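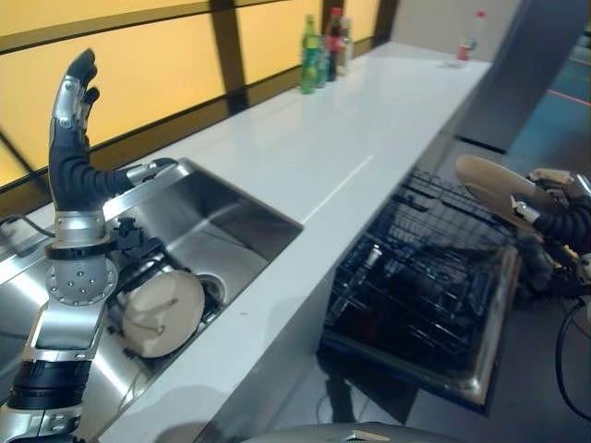

The Kitchen at Traltusen

Text and photos: Reda Belhaj
Updated 28th May

The shared kitchen on the second floor at Traltusen was rebuilt last September. The old one had a short counter and a single cupboard that never closed, and most people ate downstairs. The new one is used every day by the tenants on our floor, roughly 30 of them, and by anyone who has booked the meeting room.

The drawings were done by Vlachopoulos, who also did the lobby. The building work took 16 days, with one long wait for the countertop.

The counter and the wall
One long white counter with a gloss finish. The yellow-orange panels behind it are lit from the back and divided by dark bars. We asked for a plainer wall at first and were talked out of it. The light is on a timer and goes off at 6 in the evening - the switch is by the door if you are staying later.

The sink
A deep rectangular basin in stainless steel, set into the counter. It is big enough to lay a pot on its side, which the old one was not. Please scrape plates before rinsing them, as the drain is slow to clear when rice goes down it.

The dishwasher
Below the counter, with black wire racks that pull out. Knives go in point down. Whoever finds it clean empties it, and the list on the cupboard door shows where things go.

Drinks
Soda and other bottles stand at the far end of the counter, against the lit wall. Leftovers from meetings can go there too and are free to take. Empties go back to Tenonberg with the crates.

The floor
Teal blue, with a thin red line across it. Jarnness supplied the covering and left us a spare roll for repairs. It is in the storeroom.

Click any photo for a larger version. Corrections and better pictures can be sent to Reda.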